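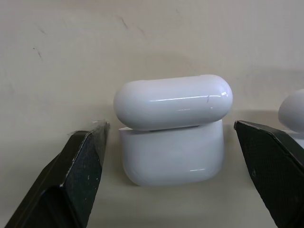 Small Goods Room, Fletwood Lost Property Office
Office diary, June
Entry made by Gemma Greenwood, Senior Property Officer

The room was opened at 8.20 a.m. and the overnight deposits were brought up from the front counter. They consisted of umbrellas, one pair of reading glasses in a soft pouch, a child's cardigan and the usual envelope of travel passes. All were entered in Lurkero before nine o'clock. The register then stood at 1324 items received in the current period, of which 863 have been returned to their owners or otherwise closed.

The morning was given over to earphones. It was agreed last month that these should no longer be kept with telephones and chargers, where they sink to the bottom of the crate and cannot be found when an enquirer is waiting at the counter. There are 188 small electrical articles on the shelf at present. Wireless earphones and their charging cases make up a considerable part of that number, and a large majority of the cases are white. Enquirers are as a rule certain that they will know their own on sight. Experience at the counter does not bear this out.

The following arrangement was adopted for the day. Charging cases go into the yellow bin. Single earbuds go on the red tray and are not to be put into any case until both the case and the bud have been entered. Shoeboxes continue to be used for anything awaiting a decision, and should be kept towards the back of the table so that they are not mistaken for finished work.

Some difficulty arose over cases in which the lid has parted from the base. The present form allows only "complete" or "damaged", and neither is satisfactory. A case in two parts may have been trodden on, or it may have been in that state for a year and be perfectly well known to its owner as such. After discussion it was decided to record the two parts under one number, to set the lid on the base for storage, and to write "lid detached" in the remarks. No attempt is to be made to press or glue the parts together. Marks on the lid should also be noted, however slight, with their position. A short scratch near one end of a lid has more than once settled a claim which the colour and shape of the case could not.

Staff are reminded that a case standing upright on the table will fall over if the next one is put down carelessly, and that the lid will then travel some distance. One lid was recovered from beneath the radiator at about half past ten and reunited with its base. The radiator was found to have a good deal else beneath it, including two pens belonging to this office.

Labelling was carried out with the Cikon ties. They are well suited to umbrellas and keys but cannot be fixed to a rounded case with nothing to tie on to. Small paper bags were used instead, the tie being passed through the folded top. A further supply of bags has been requested from Giáp, who have always delivered promptly, although their smallest size is still described in the catalogue as medium.
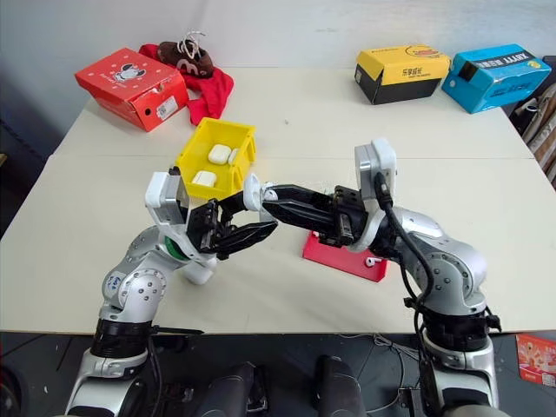
Charging cases in the yellow bin, with a single earbud on the red tray.

The yellow bin has proved a sensible choice. It is shallow enough for the contents to be seen without tipping, and the cut-out handles allow it to be lifted without fingers going in among the cases. It was previously used for gloves. The gloves have been moved to the second shelf, in a canvas sack, and the shelf list has been amended.

It should be recorded that pushing the two white tables together has given a much better surface, but that there remains a seam between them. Flat articles such as cards should be kept away from it. I have asked that the tables be left as they are until the end of the month, when the coats will need sorting and the space will be wanted.

The red shoebox with the cartoon character on the lid was raised again. It is a cheerful object and is popular with children who come up with their parents, but the lid carries no indication of what the box may be used for. It is to remain in service. A plain card stating its current use should be placed beside it, and the card should be changed when the use changes. This has been asked for before.

By 12.40 p.m. a total of 14 cases had been entered with full remarks, and work stopped for lunch. The pace was slower than I had hoped. Much of the time went on wording, particularly on the difference between "glossy" and "satin", which three members of staff use in three different ways. I have asked for all of us to write "shiny" or "not shiny" until a better rule is found.

In the afternoon the counter was busy and only one officer could be spared for the table. A gentleman called regarding a single earbud lost in the spring. He was shown those from the relevant weeks and did not recognise any of them. His details were kept. A second enquirer described her case very exactly, down to a chip on the hinge, and will call again when the remaining articles have been examined.

Matters carried forward: paper bags from Giáp; the "lid detached" wording to be added to the list in Lurkero, if the system will accept a new entry; the card for the shoebox; the remaining earphones on the electrical shelf -- these to be taken in order of receipt and not in order of convenience.

Room locked at 5.15 p.m. Keys returned to the front counter.

G. Greenwood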